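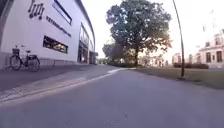 Shopping for a delivery robot, August 2021

Hi again! I've been pricing small sidewalk robots for our courier shop, and before I sign anything I want to know what kind of ground they'd be covering. Olumide Dauda and I have 52 stops on the wish list and a budget that covers one robot (maybe two if Lindetico comes down a bit).

Smooth gray asphalt, a painted edge line, a big white building along one side and lawn on the other. If every stop had a path this wide I'd order tomorrow.

The strip next to the building slopes a little, so I'm asking both sellers how their machines do on a side slope. Celtorov answered in June, Lindetico still hasn't.

There's a bike with a wire basket against the wall, and I'd like a robot that gives parked bikes plenty of room!

Rental quote so far: $324 a month from Celtorov, plus $300 for setup. Spare battery is extra, and I'm still waiting on that price.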